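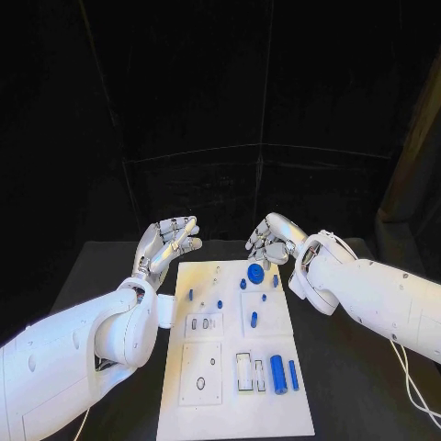

Right hand drops onto the board by itself after a pause, two-arm setup

Forum > Robots and Automation > Arms and Hands > Faults

Browse Ask Tags Members Log in

benchrat_tedton

Hi all, hoping somebody has run into this because I'm getting a little nervous standing near the thing. We have two Fultusar arms with five-fingered hands working over a Visser task board (the white one with blue pegs, cylinders and the big knob). Motion runs through Skusach. It's been fine since December, and then last month the right hand started misbehaving.

What happens is I hit pause, both arms hold, everything looks good, and then a few seconds later the right one sags. Sometimes it's just a little dip. Twice it came down hard enough that the fingers pushed into the board before the fault tripped. Left arm has never done it, not once!
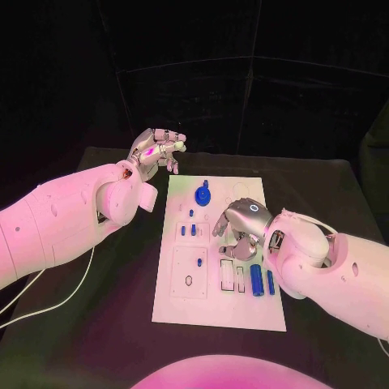 Right hand low over the middle, left hand up by the edge of the board.

I logged 24 pauses yesterday afternoon and got 5 sags. It doesn't seem to matter which part I'm working on, but it's worse when the arm is reaching down toward the right side of the board. The log only says "joint hold lost, wrist," and then it goes back to normal when I clear it. Joint temperature reads 97 F, so I don't think it's heat. 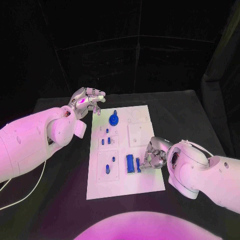
Fingertips close to the narrow blue block. I get nervous pausing in this kind of pose.

I've already restarted everything, reloaded the calibration, and slowed the moves way down. Can I keep working while I sort this out, or should I be shutting it off? And where would you look first?

old_servo_guy

Stop pausing it and reaching in. I'd start with that, seriously. Software pause keeps the motors powered and trusts them to hold, and yours isn't holding. If you need to move a part by hand, park both arms away from the board, hit the e-stop and wait for things to settle. Check what your arm does on e-stop first, though! Some brakes let a joint drop a little before they grab.

As for the cause, my money is on a cable. A wrist goes through the same bend over and over (mine had done around 1,000 cycles when it started dropping out) and a connector works itself loose. With the power off and the arm supported, follow the cable from the base up to the wrist and see if anything pulls tight when you fold the joint. Look into the gap at the wrist too. If you see a rubbed spot or bare copper, don't tape it and carry on, get the harness replaced.

benchrat_tedton

Thanks, no more pausing and poking around, promise. I went back through my pictures for the cable routing and found this one.
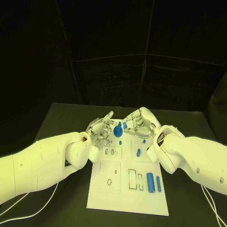
Both hands up by the knob. Cables come out from under each arm and down toward the bottom corners.

I'll power down tomorrow morning and flex the wrist slowly with a meter on it. Should I swap the left and right harnesses to see if the fault follows, or is that asking for trouble?

kp_gripper

had the same thing, update Skusach, fixed it for me

mild_torque

I wouldn't count on the update by itself. It might be worth doing, but if you change the software and the cable at the same time you won't know which one it was.

On swapping harnesses, check the part numbers before you try it. On our pair the left and right had different lengths and I found out the hard way. What I'd do instead is log the wrist current during a pause, with everybody standing back and the hand parked over a foam block. If the current cuts out all at once right before the sag, that points to a connection. If it climbs slowly and then trips, look at the payload setting, ours had been reset to zero and the arm didn't know it was carrying a hand.

Please post what the meter says, I'm curious now.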